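Itville library drops late fines, and I could not be happier

Okay, I've been waiting to write this one since February. Starting Sunday, the Itville public library is done with late fines. All of them! Kids' books, cookbooks, DVDs, the giant atlas I once kept so long that I started parking on a different street to avoid walking past the front desk. If you have an old balance on your card, it gets wiped when the doors open, and you don't have to call or fill anything out.

I stopped in to get the details and came home with three novels I wasn't planning on, so consider me part of the target audience.
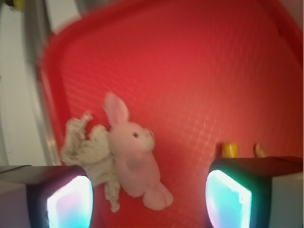

The library says the old fines hardly brought in any money by the time staff had printed the notices, mailed them and then had the awkward talk at the counter. Meanwhile 2000 cards were blocked over unpaid balances, and plenty of those belonged to families who just quit coming. I know one of those families pretty well (hi, it was mine, the year we moved over from Tolham and a whole box of picture books ended up in the garage).

There are still rules, so don't go nuts. Books go out for the same loan period as before, and you get two automatic renewals as long as no one else has put a hold on the title. After that the system sends you reminders by text or email, whichever you picked when you signed up. If a book is very overdue it gets marked as lost and you'll be billed for a replacement, but bring it back in decent shape and the bill goes away. The front desk was very clear on that last part. Decent shape. Apparently people read in the bathtub a lot in this town.

Selludden made the same switch before we did, and folks I talked to over there seem happy with it. One mom at the bus stop told me she'd been borrowing on her sister's card for ages and finally got her own back. A retired neighbor was grumpier about it - he thinks fines teach responsibility, and he's paid every one of his on time, thank you very much. Fair enough. I still think he'll like the new evening hours.

Oh right, the hours! I almost forgot. The branch will stay open until 8 p.m. two nights a week once the schedule gets posted, and the book drop by the side entrance is being moved closer to the curb so you can pull up and toss things in without getting out of the car. The old one has had a sticky flap for as long as I've lived here, and I won't miss wrestling with it in the rain.
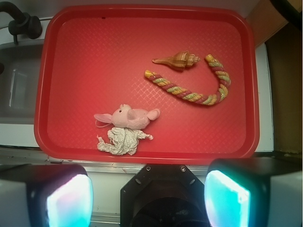

So what if your lost book was already billed before the change? Bring it in anyway, and the desk will take the charge off your account as long as the book can go back on the shelf.

Cards from Selludden and Tolham work here too, under the same terms, though anything you borrowed from their branches still follows their rules. The Hijazi bakery next door is putting out coffee on opening morning for anybody returning something overdue - I'll be the one in line with the atlas. Doors open at 10 a.m., and parking behind the building is free all day.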